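Learning diary, week 3 at Arkavside
Filed under: My Notebook > Work & Study

Tuesday, September 22, 2026

I slept badly and I came to the office before the others, so I had the teleoperation desk for myself until lunch. I want to write down what I learned while it is still fresh, and also to practise my English, as Vendula advised me. She says that I write too short and that I am afraid of articles. She is right about the articles.

The task for this week is the handover. One arm must bring an object toward the other arm, and the other must take it. All of it is in the simulator for now, because the real cell in Batthorpe is not ready before March. I hold one controller in each hand, and the two arms follow my hands. When I squeeze the trigger the gripper closes, when I release it the gripper opens. My four-year-old nephew could explain this. Doing it is a different matter.

My biggest problem is the depth. In the general view I see both arms and the table, and I believe that I understand where everything is. Then I change to the wrist view and discover that my fingers are much farther from the object than I thought, or turned by some degrees which I did not notice. Fatos Karagiannis, who sits across from me, does nearly everything in the wrist view and looks at the general one only for a moment. I do the opposite, and my recordings are slower for it.
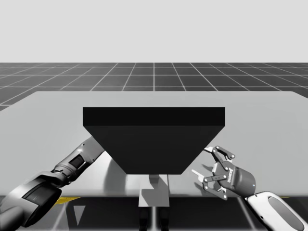
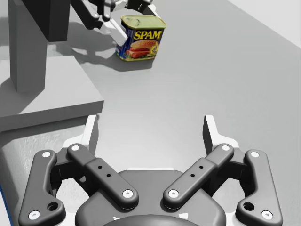
The general view first, then the view from the right wrist with the SPAM can.

In the morning I recorded with the can. I like it because it has flat sides and I can see from the label how it is turned. The round objects I still don't like. Vendula told me at the beginning of the week that I should open the gripper completely before I approach, and approach slowly, and stop, and only then close. I was closing while I was still moving. The trained model copies this, she said, and it copies the bad habits more faithfully than the good ones. So today I counted in my head before every squeeze, one, two, in my own language. It helped more than I expected.

There are rules for which recordings we keep. If it takes longer than 90 seconds, we delete. If an arm touches the other arm, we delete. If the object falls and I pick it up again, we keep it but we mark it, since the people at Kiiskinen want to have some recoveries in the set. I find this rule a comforting one. The shared folder has 1,297 accepted recordings now, from all of us together. My own goal for the month is 300, and I am not going to write here how many I have.

After lunch I made one stupid mistake. I had put down the left controller to drink my tea, and I forgot to pause first. The left arm followed my hand down to the desk, in its own world, and pushed itself into the table there. On the screen nothing is damaged, you press reset and it is again nice. But Fatos saw it and he said, quite seriously, that I must learn to press pause now, while it costs nothing. In Batthorpe the table is a real one. I wrote PAUSE on a piece of paper and fixed it to the edge of my monitor, and my ears were red for an hour.

The afternoon was better. I did 3 good handovers one after another, and in the last one I did not look at the general view at all. My shoulders hurt from holding the arms up — the chair at this desk has armrests that are too low, and I will ask if I can bring the cushion from home.

What I must try tomorrow: start with the left hand, which is my weak one. Turn the wrist before I go near and not at the last moment. Ask Vendula how she chooses the grip when the object is lying on its side.

On the bus to Drerdale I noticed that I was holding the pole with my thumb and one finger only, and very slowly opening them before my stop. I bought bread and yogurt, and forgot the milk.

14 likes · 2 shares · 5 comments

Recent entries
Week 2: The colour of the cables and other things I asked
First day with the controllers
Moving to Drerdale, with too many boxes
Words I always spell wrong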